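Okay so I have become a person with opinions about cafeteria trays. Thread, sorry, it's long and it is entirely about trays

---

Background: the Celdale lunchroom bought new trays in January after the old brown ones got so warped that soup slid to one corner all by itself. I got put in charge of picking because I complained the loudest. Fair!

---

We ended up with the gray-green ones from Nornent. I wanted the yellow. I was outvoted by people who said yellow would show every drop of tomato sauce, and then we got a color that shows every smudge instead, so I feel fine about bringing that up again today

---

Example. Look at the streaks. You'd never spot them from across the room but get your face down close with the lights on overhead and there they are, soft little bands going side to side, plus one orangey-brown speck hanging out on the left
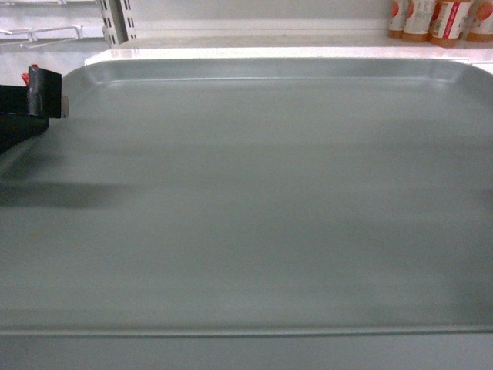
---

Anyway my theory on the streaks is water. Our water is hard, like leave-a-ring-in-the-kettle hard, and if you let trays drip dry in a stack the minerals just sit there. The old brown ones had the same problem and we all thought it was the pattern

---

Things I've tried so far:

- regular dish soap and a sponge – fine for food, does nothing for haze
- white vinegar in warm water, wipe, rinse, towel – the best by a mile
- Tumix spray, the stuff under the sink – smells like a swimming pool and I went back to vinegar after two goes
- a melamine sponge – please don't, it left a shiny patch on tray number one and I still think about it

---

The towel part matters more than the vinegar part, imo. We have 700 of these things across the two lunchrooms and I am obviously not hand drying 700 trays, but the ones for the front counter get the towel and I'm not giving that up

---

Someone asked me last week why I care about the front counter ones so much. It's the first thing you pick up! You're hungry, you're in a line, you grab a tray and if it's hazy you start wondering about the forks

---

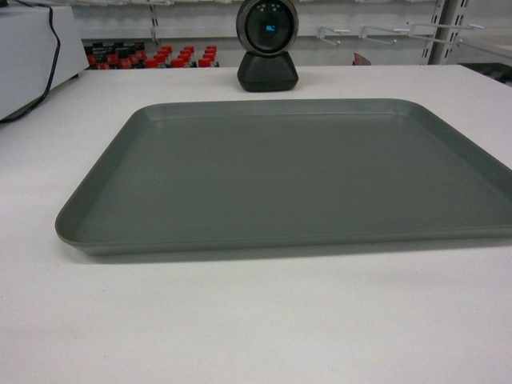
Shape is where I came around on these. The brown ones were basically flat boards with a line around the outside, and a runaway grape had nothing to stop it. These have actual walls – low ones, sloped, all four sides – and then that thicker lip along the top that gives your fingers something to hold. And the corners are rounded, so a cloth goes right around and nothing gets packed in there. I used to do the corners of the old ones with a toothbrush. A toothbrush!!

---

Also gray-green on a white tabletop looks pretty nice? I said what I said about yellow but I can admit this. It's calm. It's a very dentist's-office kind of calm but I'll take it

---

Reply to a couple of you asking about size: I don't have the sheet in front of me, the order number was 3311 if you're calling Nornent and want the same ones. They come in a smaller version too and I would skip it. A dinner plate and a glass won't both sit flat on the small one, we tried the sample and the plate rode up on the side

---

And yes they stack. They stack a little too well if they're damp, you get that suction thing where you pull one and three come with it. Fan them out on the rack for some 3 minutes before you stack and it's much better. Or give the top one a twist

---

Stuff I'd still change if Semaan (they do our kitchen supplies) ever let me near the catalog again:

- a rougher finish on the floor of the tray, glasses slide on matte plastic more than you'd think
- any kind of label spot on the underside, because ours keep wandering off to the meeting rooms
- yellow

---

On the wandering: if you work in my building and there's a gray-green tray under your desk plant, I'm not mad, I just want it back. Monday amnesty, leave it on the counter and walk away

---

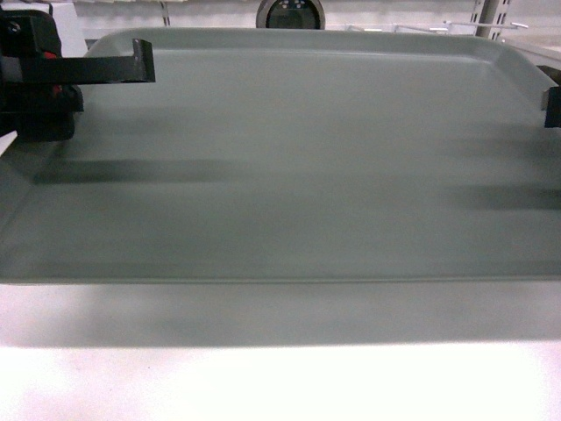 **Celdale Lunchroom & Kitchen Team**

Okay one more and then I'll stop. For anybody starting from zero with a hazy pile, my order is: knock the crumbs off dry, soap, rinse, vinegar, rinse again, towel. Long wipes in one direction, the whole length of the floor, then once around the rim. If you scrub in circles you end up chasing the same smear back and forth and your arm gets tired for nothing

---

Go easy on the corner where the rim curves down, by the way. That's where I press too hard every time and end up with the cloth bunched under my thumb. Fold it in quarters and flip to a dry side for the last pass

---

I did 2 racks this way before lunch with a podcast on and it was the nicest part of my day. I don't know what that says about the rest of the day

---

If you have a fix for the damp stacking thing that isn't "buy a bigger drying rack" please tell me, I have asked for the bigger drying rack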